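Ticket: Former office holders still shown as current on profile pages

Opened by Frida Mikkelsen, politics desk, Suvia. Handled by Esben Østergaard, web support. 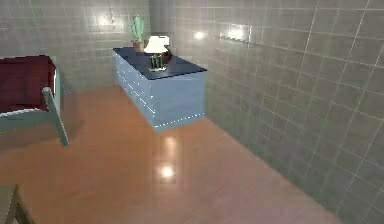
The profile box next to our stories on the Nilstead government still gives Ingvar Bundgaard the title of premier. He left office in January. The full profile page is correct and says "former premier." The small box that sits beside each article is wrong, and readers have started writing in about it. One letter came from his old party office in Wistow, which wants a correction printed.

I changed the title in the profile editor myself and saved it. The editor shows the new title. The article box does not change.

Frida

Reply, Esben Østergaard, 9:40 a.m.

Thanks. I can see the same thing on my side. Two questions. Is it only Bundgaard, or do the ministers who left with him have the same problem? And does a story published this morning show the old title too, or only older ones?

Reply, Frida Mikkelsen, 10:15 a.m.

It is the whole former cabinet as far as I can tell. I checked 16 profiles and the 6 people who lost their posts are all wrong in the box. The ones who kept their posts are fine. This morning's story on the pension bill has the old title as well, so it is not only the archive.

Sille Thorlacius on the night desk says she had the same trouble with the opposition leader's wife after the party congress. She was listed as a party spokeswoman for a week after she gave up the role. Sille got around it by removing the box from the story.

Reply, Esben Østergaard, 11:30 a.m.

Please don't remove the boxes for now. I need them in place to test.

What I have tried so far:

Cleared the page cache for the pension story. No change.
Saved the Bundgaard profile again with no edits. No change.
Changed his birthplace in the profile and saved. The birthplace updated in the box, the title did not.

So the box does read from the profile, but takes the title from somewhere else. I have asked Bjartur Hafþórsson, who set up the Vídalín import for the last election.

Reply, Bjartur Hafþórsson, 1:05 p.m.

The title in the box comes from the election import, not from the profile editor. We did it that way so the results pages and the boxes would match on election night. It should have been switched back afterward and it wasn't.

There is a setting on the import called "keep office titles." While it is on, anything typed into the editor is ignored in the box. I have turned it off on the test site and Bundgaard now shows as former premier there.

One thing to watch. With the setting off, a profile with an empty title field will show a blank line in the box. I found 7 of these, mostly local council members. Frida, I have sent you the list.

Reply, Frida Mikkelsen, 3:20 p.m.

All filled in except for one council member in Wistow who has changed parties and may be changing back. I put "council member" and left the party out.

Reply, Esben Østergaard, 3:50 p.m.

Setting is off on the live site. Bundgaard and the former ministers are correct in the pension story and in the older stories I opened. The phone version took some 2 minutes longer to catch up.

The printed correction is for the desk to decide. I am leaving the ticket open overnight so Sille can check the spokeswoman's box on her shift.

Reply, Sille Thorlacius, 11:10 p.m.

Put the box back in the congress story. No title from the party shows now. Fine to close.

Status: closed

Contact the web support desk | © Suvia | Back to top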